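Speaker notes - Areeba Jadoon
Teaching garment handling by hand: what the demonstrator does matters
Talk length 37 min, questions after

Slide 1. Title. Say who I am, then straight to the problem. Skip the history.

Slide 2. Two ways to show a task. Remote control: the operator drives the arm from a console and the log holds joint angles. By hand: the operator carries the gripper and the log holds wrist video, finger opening and an estimated pose. Both go to the same training code at Mindia. The labelling differs, and I come back to that on slide 6.

Slide 3. Why cloth. A knit has no fixed shape, so a pose estimate of the object is of little use. The policy has to choose a grasp from the current view. Remote operators at the Hallonby site were slow on this. They could not feel the fabric catch and tended to close too early. Pause here for the Brakix people, they will want to argue about force feedback. Defer to questions. 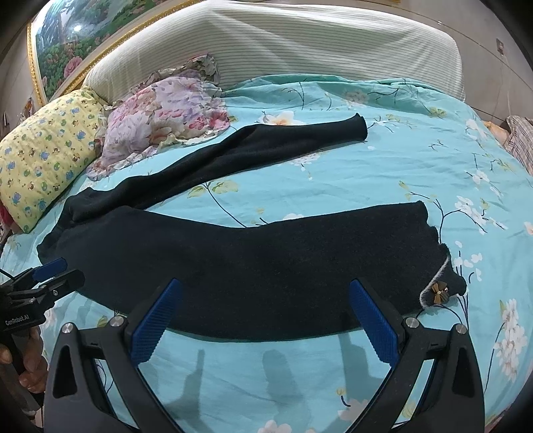
Slide 4. Instructions to demonstrators. Bring the fingers in wide and close once. Keep the grasp point in the wrist view until the fingers have closed. With two grippers, settle which one leads before the recording starts and keep to it for the whole session. If a grasp slips, open fully and start that grasp again - do not chase the cloth with half-closed fingers.

Slide 5. Session design. 300 demonstrations per garment type, no more than 80 from one person. Homes as well as the lab, with the household's own bedding left on. Patterned sheets are harder on segmentation and better on pose tracking, as a plain white sheet gives the tracker very little to hold. Dark knits lose their fold edges in poor light. Check exposure before the first take.

Slide 6. Labelling. The Heywood tool cuts each recording at finger closure and release. It misses short regrasps. A person reviews every cut. Budget for that labour - the first June plan did not.

Slide 7. What transfers. Grasp choice carries over from handheld to arm. Speed does not: a wrist turns faster than the arm can follow, and those segments have to be retimed or dropped. Show the velocity plot, give them a moment to read the axes.

Slide 8. Open items. Sleeves turned inside out. Trim and ornaments that snag. Handover between grippers mid-air.

Leave slide 8 up during questions.

Related items
Calibrating a wrist camera in the field
Remote operation consoles: a latency checklist
Retiming handheld trajectories for a slower arm
Notes on labelling regrasps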